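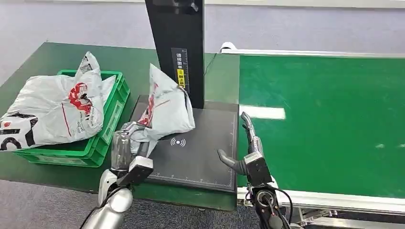
Fig. 4. Packing bench with crate, parcel scale and belt.

4. Setting up your shipping labels in Momik

Okay, labels! I put this off for weeks when I first opened my yarn shop, and then the whole thing was done before my tea got cold. You'll need your printer plugged in and your Momik login handy.

1. Open Settings, then Shipping, then Label Printer. Pick your printer from the list. If it's missing, close Momik and open it again (mine hides every single time after an update).

2. Set the label width to 80 and leave the height on Auto. I tried typing in a height once and got half an address on each label.

3. Type in your return address. Keep each line under 36 characters or the end gets chopped off without any warning.

4. Click Print Test. You want a crisp border on all four sides.

Note: if the border is faint, turn Darkness up to 22 and try again. Going higher makes the barcodes bleed together on cheap labels.

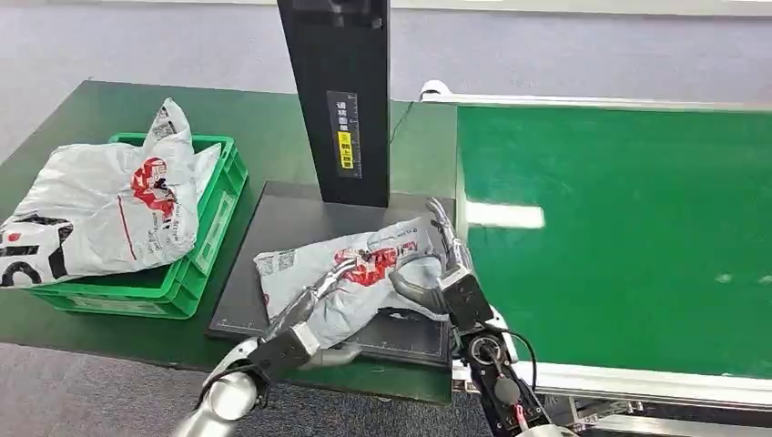
5. Now go to Weights and choose pounds or grams. Do this before you enter any products! Momik won't convert the old numbers for you, and I had to retype my entire sock section.

6. Turn on Save Weight With Order, then hit Apply. There's a Save button too, but that one only saves the page you're on.

Caution: don't buy real postage until your test label scans. Mitsuko Kubo wrote to me after paying for a whole batch with her old Elthorpe address on it, and the refunds took most of March.

Next up is section 5, customs forms, so go stretch your legs first.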